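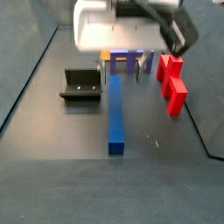
Getting Started > Recording

4. Making your first recording on the Undora

Before you begin, tune the instrument and let the recorder sit in the room for a few minutes with the power on.

1. Plug the microphone into input 1. Use input 2 only if you are recording voice and guitar at the same time.
2. Turn the GAIN knob all the way down, then press INPUT until the light next to it turns green.
3. Play the loudest part of your song. Raise GAIN until the meter reaches the second bar from the top.
4. Press REC once to arm the track. The button blinks.
5. Press PLAY. Recording starts after a four-beat count.
6. Press STOP when the last note has died away.

Note: The count follows the tempo of the song. To turn it off, see Metronome.

Note: Each song folder holds up to 100 takes. Delete takes you don't want from the TAKES menu before starting a new session.

Caution: Do not switch off the recorder while the SAVE light is on. The take may be lost.

Caution: Turn headphones down before plugging in or removing a microphone.

If the display shows E-503, the memory card is full or locked. Slide the tab on the card to the open position and try again.

Next: Adding a second part (banjo, harmonica, backing vocal)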